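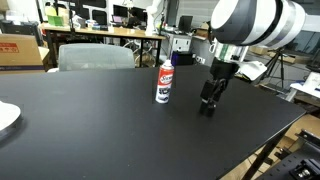

Aerosol cans in the workroom
Handout for week 3, Materials and Safe Handling
Course teacher: Veronika Aigner

1. Why we spend a lesson on one can

In almost every workroom there are spray cans. Cleaner, lubricant, paint, adhesive, compressed duster. They look harmless and people put them down where they stand. Today we speak about what is inside, how to read the label, and where the can goes when the work is finished.

2. What is inside

An aerosol can contains the product and a propellant. In older cans the propellant was often a different gas than today; now it is very often propane or butane, or a mixture of them. Both burn easily. So also a can with a water-based product can be flammable, and you must look at the label each time and not judge from the product name.

The valve sits under the cap. A tube (the dip tube) goes from the valve down to the bottom of the can. This is why most cans must be held upright when spraying. If you turn the can upside down, mainly gas comes out, and after some time the can has product but no pressure.

3. Reading the label

Please do this with the can you brought on Thursday. Find and write down:
- the product name and the use
- the hazard symbols (flame, exclamation mark, others)
- the signal word, Danger or Warning
- the highest storage temperature
- the text about ventilation
- the net contents

The color of the can tells you nothing about the danger. Two makers can use the same red for a brake cleaner and for a furniture polish. In the group of Ambros Kuster last year one student sorted the cans by color, and we needed the whole break to sort them again.

4. On the table

A tall can on a smooth table falls easily, and when it falls it rolls. Put it away from the front edge and away from the place where something is moving, for example an arm, a sleeve or a chair back. Keep the cap on when you are not spraying. The cap protects the valve against a knock.

Do not spray toward monitors, power strips or cables. Switch off the device first, spray on the cloth, then wipe with the cloth. Wait until the vapor is gone before you switch on again. The product sheet says how long; if it says nothing, we wait 10 minutes in our room.

5. Storage

Cans go back to the metal cabinet, standing, cap on. Not on the window sill, not on top of a computer, not in a car in summer. Cardboard boxes on the floor are for new deliveries only and must be emptied the same day.

6. Empty cans

A can that does not spray any more can still be under pressure. Do not pierce it and do not press it flat. Empty cans go in the marked bin by the door, half-full ones you give to Thierry Langlois.

Homework

Write one page about the storage of aerosols at your own workplace. Make a small floor plan by hand and mark the sources of heat. Bring it to the next lesson, also if it is not finished.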